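Plain Maple

The sugar maple grows slowly, and the furniture trade has never quite known what to do with it. The wood is hard, pale and close-grained. It wears well under knives, shoes and bowling balls. It also refuses stain, burns under a dull blade and moves with the seasons more than buyers expect.

Brastby sits in the middle of good maple country, and for most of the last century the town made flooring. The mill closed its strip line years ago. What remains is a sawyer, two kilns and a handful of small shops that buy what the kilns turn out. The largest of them, Pimum, makes tabletops, shelves and cutting boards, and sells most of them within 300 miles.

Work starts in February, when the logs come in frozen. Winter logs keep their color. A maple cut in July and left in the yard for a few weeks will go gray under the bark, and the stain runs deep enough that planing does not remove it. Buyers who want white wood pay for the cold-weather cut, and the sawyer will not sell them anything else.

Drying takes patience. The boards are stacked with thin strips between them so air can pass, first in an open shed and then in the kiln. Heat it too fast and the outside shrinks around a core that is still full of water. The damage may not show until the board is ripped in half and the two pieces bow apart.

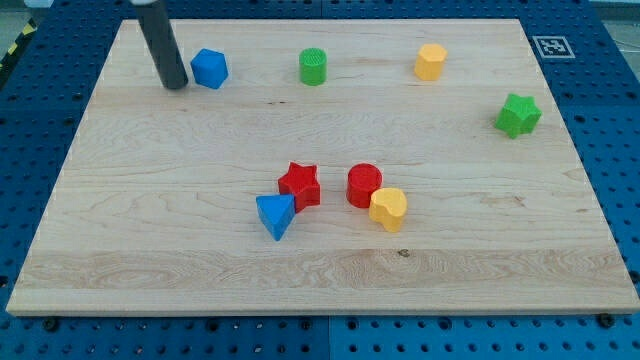 Grading comes next, and this is where the small shops and the big buyers part ways. The top grades go to people who want long, clear lengths with no marks at all. Knots and streaks push a board down the list and drop its price, although the wood is often just as sound. The shops in Brastby buy heavily from the lower grades. Ten years ago that was a matter of money. Now a good many customers ask for it, and Pimum keeps a separate rack for boards with figure or small knots.

Finish is a long-running argument. Oil warms the color and is easy to renew, but it yellows. Water-based coatings stay clear and cost more, and they raise the grain, so the surface has to be sanded again after the first coat. The Vukadinović workshop, across the road from the kilns, uses soap flakes dissolved in hot water, an old method for pale woods. A soaped table marks easily. It can also be scrubbed back in an afternoon by anyone with a cloth and a bucket.

The shops do not compete on price with imported tops, and few of them try. Busunow, the yard that handles most of the freight out of town, shipped 2063 finished pieces last year. That is a small number by factory standards – a large plant could do it in days – but it is up from the year before, and the kilns are booked through the winter.

The sawyer would like to add a third kiln. The question is logs. Sugar maple needs decades to reach a useful size, and much of the nearby woodland is tapped for syrup, which leaves holes and dark stain in the lower trunk, the part a mill wants most.

For now, the yard is half full and the shed is stacked to the roof. The first frozen logs are due after the new year.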